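27 July 2020

# Two-finger hand grippers: home build report

Trinity Bellamy and Everett Ostrowski

We set out to build a pair of hand-held grippers at home, for picking up and folding clothes. A later version is meant to go on a robot arm, so the jaws had to work the same way in a person's hand as they would on a machine. We planned the project in February and did the building in the Holloway shared workshop.

Each gripper has two jaws with blue textured finger pads. The arms turn on metal pins, which we ordered from Fastex. Our first pins from Juten were too short and had to go back – that cost us 15 days.

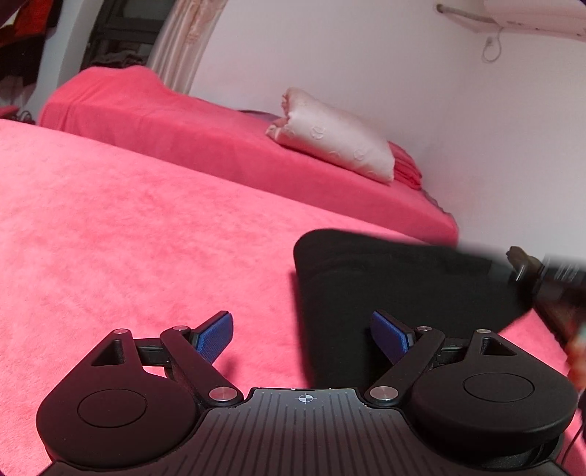

The first pads were smooth and slid off cotton, so we changed to a textured surface. We also moved the pivots 2 mm outward, which let the jaws open wide enough for a folded shirt.

## Method

1. Lay a folded black cloth on a soft blanket.
2. Bring the open jaws up to the cloth, one gripper in each hand. 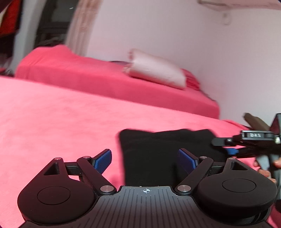

3. Close the jaws on the edge and lift.
4. Write down the result and set the cloth out again.

## Results

We did 100 lifts with the final pads. Thick folds were easier than single layers. Most of the misses came from the pads catching the blanket as well as the cloth, and coming in at a lower angle helped. The Tevberg grease we put on the pins stayed clean for the whole run.
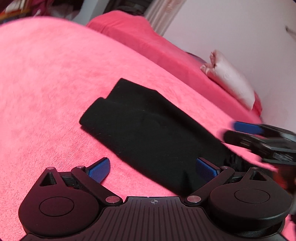
**Why test on a blanket instead of a bench?**

A fuzzy surface grabs at the pads and gives under them, so it shows up faults that a hard bench would hide. We plan to repeat the lifts on a bench next term.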